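Pleltow Robotics Centre
Our August open day took place on Thursday and we would like to thank everyone who came through the doors. Over the course of this thread we will set out what was shown, what visitors asked, and what happens next. 1/16

Pleltow Robotics Centre
The day opened at 9.30 am with a short welcome from our director, Nayeli Cabrera, who outlined the Centre's household program. The program studies ordinary domestic jobs: tidying, sorting, folding and putting rubbish where it belongs. 2/16

Pleltow Robotics Centre
Household work was chosen after lengthy discussion with our partners at Dankwa, who provide in-home support to older residents and people recovering from surgery. Their staff told us that picking things up off the floor and the bed is the request they hear most often. 3/16

Pleltow Robotics Centre
Visitors moved through the building in groups, with a guide assigned to each. There were 4 stations in the main hall and 2 in the annexe. Those in the annexe were by booking only, and we apologise to guests who had hoped to join on the day and could not be placed. 4/16

Pleltow Robotics Centre
At the first station, Ulises Salazar demonstrated the Denano arm unloading a dish rack. The arm was run at reduced speed behind a barrier, in keeping with the Centre's safety rules for public events. Plates went well. Cutlery was slower, and one teaspoon had to be retrieved by staff. 5/16

Pleltow Robotics Centre
The second station dealt with laundry. Guests were invited to crumple a tea towel in whatever way they liked and hand it over for flattening. Several younger visitors took this as a challenge, and the queue was the longest of the morning. 6/16

Pleltow Robotics Centre
At the third station, guests could try the hand-held grippers for themselves. A person holds one in each hand and carries out a task using only the jaws. Most found that squeezing is simple enough and that letting go in the right spot takes practice. 7/16

Pleltow Robotics Centre
The fourth station covered software. Our team showed how a recorded task is checked, labelled and either kept or set aside. The current household collection holds 2,868 recordings that have passed review. 8/16

Pleltow Robotics Centre
A question raised in nearly every group was why so much attention is given to rubbish. Wrappers and paper have no fixed shape. They fold, spring back and stick to fabric, and a grip that suits a cup will often miss them altogether. 9/16

Pleltow Robotics Centre
A second common question concerned rooms. Tasks recorded on a bare bench do not prepare a machine for a bedroom with quilts, shoes and toys in it, and so the household program places a good deal of weight on lived-in spaces. 10/16

Pleltow Robotics Centre
The bedroom tidy drew particular interest. The task is a plain one: take up the loose paper and wrappers, bring them over to the bin, and leave the bedding where it is. 11/16 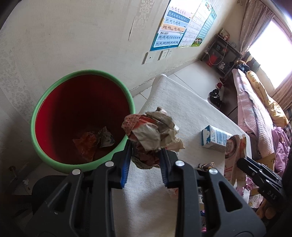

Pleltow Robotics Centre
Ridged pads on the jaws help a great deal with light paper, as Mr Salazar explained to the afternoon groups. A smooth jaw tends to let a crumpled sheet roll out sideways. The pads are a wearing part and are inspected before each session. 12/16

Pleltow Robotics Centre
We were also asked about privacy. No recording is made in a home without the written consent of the adults who live there, and a household may withdraw its consent by writing to the Centre. The full policy is available at reception and may be requested by mail. 13/16

Pleltow Robotics Centre
Feedback forms have now been read. Guests asked for more seating in the main hall, clearer signs to the annexe and a quieter session for visitors who find the noise of the arms difficult. All three will be taken up in planning for the next open day. 14/16

Pleltow Robotics Centre
Our thanks go to Flosemness for the catering, to Dankwa for sending staff to speak with families, and to the neighbours on our street for their patience over parking. The lost property box holds one child's raincoat and a pair of reading glasses – please ring reception to claim them. 15/16

Pleltow Robotics Centre
School visits resume next term and are limited to 100 students per day across all sessions. Teachers may register a class through the front office, and should mention any access needs when they do so. Enquiries about the household program should be addressed to Ms Cabrera. 16/16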